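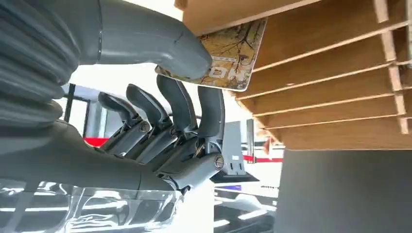 A robotic hand holding a printed card at the slatted wooden shelf during card-handling work.

Cluresar releases 300 recorded demonstrations of card handling with a multi-fingered hand

Ornham, August 2024. Cluresar today released the first part of Mosach, a set of recorded demonstrations in which an operator shows a robot arm and hand how to pick up, turn and file thin cards. The release holds 300 demonstrations and is open to universities and firms on request.

The demonstrations fall into two groups. In 155 of them the operator drives the arm and hand by remote control, with the finger positions taken from a glove and the wrist position from a hand-held tracker. In the remainder the operator moves the arm by hand while the fingers follow a stored grip. Both groups use the same file layout, so a training run can draw on either or mix them.

Thin cards were chosen as the first object class. A card has almost no edge to grip, bends under light force and hides its own far side from most camera positions. Filing one in a narrow slot calls for the thumb to hold it against a surface while the wrist corrects the angle. Small errors in angle that would be harmless with a box or a bottle will stop a card at the mouth of the slot.

Mosach covers three stages: taking a card from a person, bringing it to the slot, and pushing it home. Two kinds of holder are used, a shelf of wooden slats and a cardboard organizer with upright compartments. The slats call for a flat approach from the side. The organizer is loaded from the top, and its dividers give way when touched, which changes the forces at the fingertips.

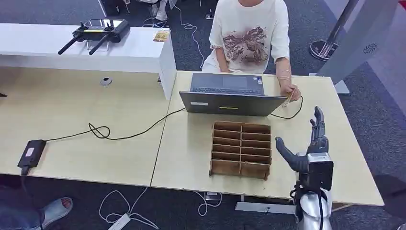

Handover was recorded as a stage of its own. The person passing the card was told to vary its height and angle and was not asked to wait for the hand to settle. Operators were free to refuse a card and ask for it again. Refusals are kept in the data and marked, as are drops and jams. Cluresar advises users to leave the marked runs in when training a model to recover from a missed grip, and to take them out when measuring cycle time.

Each demonstration contains joint positions, motor currents, operator commands and video from the wrist and from head height. Joint data is logged at 200 readings per second. Video is stored separately with a shared clock. Pauses at the start and end of a run have been trimmed; pauses within a run have not.

The recording software was written with Herrero, which also supplied the glove interface. A fault found in February caused the thumb command to lag behind the other fingers. Runs made before the fault was corrected are not part of this release.

Mosach is supplied with a reader, a playback tool and a short guide to the marking scheme. Version 2 will add cards in sleeves and stacks from which a single card must be drawn. No date has been set for it.

Requests for access should state the intended use and the storage available, and should be sent to the Cluresar data desk in Ornham. There is no charge for teaching or research use. Terms for commercial use are available from the same desk.

About Cluresar
Cluresar develops control software and teaching tools for robotic hands. It is based in Ornham.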